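We got to the Rostis open day a little after 10 in the morning. The building is a former print shop on the edge of Drison, and parking is on the street. Sign-in took a few minutes. Visitors are split into small groups, and ours started upstairs with the simulation team, who build virtual rooms for testing robot arms before any hardware gets used. 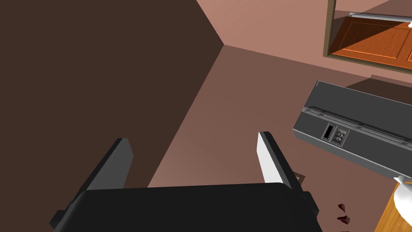 Antoniuk is the name of their simulator. Each room is put together from a library of 2000 objects, and a test set runs to 327 rooms. We watched one on the big monitor from just behind the gripper. The floor had a gray device on it with a port and a couple of small switches or buttons on the front, and the mirror on the pink wall reflected a wooden door. I asked about the mirror — reflections slow the rendering down, but they keep them in.

The second half was downstairs, with 2 real arms behind a rail. It was loud and hard to hear the guide. Coffee was free. The next open day is in January, and you have to book through the Grusari site.

Recent posts
Drison tram depot tour
Two hours at the Grusari packaging fair
Where to eat near the Rostis building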